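Kadlec Hand Grippers: README for the review notes and sample recordings

Last touched Nov 28, 2018

Hi! This folder goes with my write-up of the Kadlec kit, the two-gripper set sold through Clandmont. I bought it with my own money, Clandmont didn't send me anything, and they haven't read this before you. If you only want to know whether to buy it, skip down to "Would I get it again".

What's in the folder

notes.txt is my running diary, typos and all
sessions/ has the recordings, one subfolder per session, 16 of them
settings/ has the config files I used (the ones ending in _old are the ones that gave me trouble, keep away)
parts.csv is what I paid for what

Sessions are numbered in the order I made them. Number 3 is short because I filled up the laptop drive. I left it in so the numbers match the diary.

What the kit is

You get a pair of grippers you hold in your hands, one left, one right, and you do the job yourself while the software logs what the jaws are doing. Later you can use those logs to teach an arm the same job. I don't own an arm yet (soon, I keep telling myself!), so everything in here is the hand-held half of the story. If you came looking for how well an arm copies it, I can't help you.

Setup

Plan on an evening. The printed guide skips the part where you have to zero the jaws before you open the logger, and if you do it the other way around the numbers come out shifted. Order that works for me:

1. Plug in both grippers, left first.
2. Close the jaws all the way and run the zero tool.
3. Open the logger and load settings/main.cfg.
4. Open and close each gripper a couple of times and watch the bars move.
5. Hit record.

The Iritz logger is what ships with the kit. It's plain looking but it hasn't crashed on me since the June update. Kuvimdale makes another one that reads the same files, and I liked its playback better, but it costs extra and I only had the trial.

The tasks

Mostly kitchen stuff. Cups in and out of a holder, lids, stacking, a bit of towel folding that went badly. The cup holder task has the most tries by far, and it's the one I'd look at first. 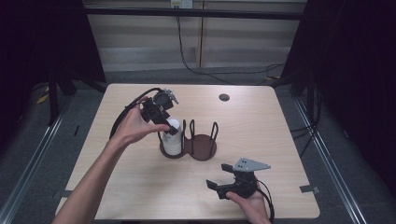 My grip got a lot steadier once I stopped squeezing so hard. The handles want a light touch, and when I clamp down my whole wrist goes stiff and the motion in the log gets jerky. You can see it plain as day if you plot session 2 next to session 14. Going slow on the way down helps too, and so does giving the cable enough slack before you start, which I forget about half the time.

Things that bug me

The cables. I'd pay up to 100 dollars more for a version without them.
The left zero drifts after a long session, so I redo it whenever I take a coffee break.
No carrying case at this price? Come on.

Would I get it again

Yes, I think so. It's fun to use, the files are simple text, and Clandmont answered my one support email the next morning. If you already have an arm you'll get more out of it than I have so far.

Use the recordings however you like, just keep this file with them. If you spot a mislabeled session, open an issue and I'll fix it when I get a free evening.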